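Color on Brown Paper: our tabletop gallery

Welcome to the gallery page! We've had such a good time with this little color project at the Mimora studio, and it has grown a lot since October. The idea is as simple as can be: cover the big work table in brown paper, put out a few bright everyday things, and see how they look together. Plain brown does wonders for color – I'd never have guessed how well pink sits on it! 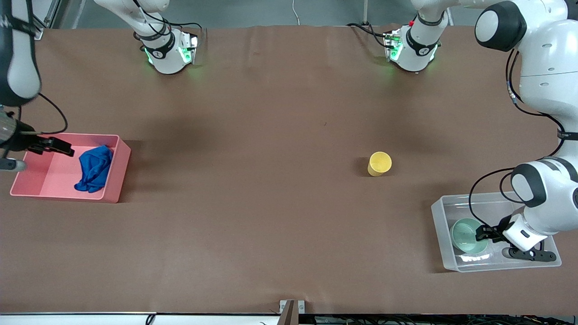
Pink tray, blue cloth, yellow cup. Table 2, brown paper cover.

I keep coming back to the yellow cup standing out there with all that open paper around it (what a cheerful little thing!). The cloth is my other favorite, all bunched up in the tray, and I love how the folds make a shape you could never arrange on purpose. Even the scuffs and creases in the paper have grown on me.

We're hoping to try greens and oranges next, and maybe a striped cloth if we can find a good one. If you have a color pairing you'd love to see on the table, drop a note to Paora Ruddock at the studio.

Page updated 1 January 2018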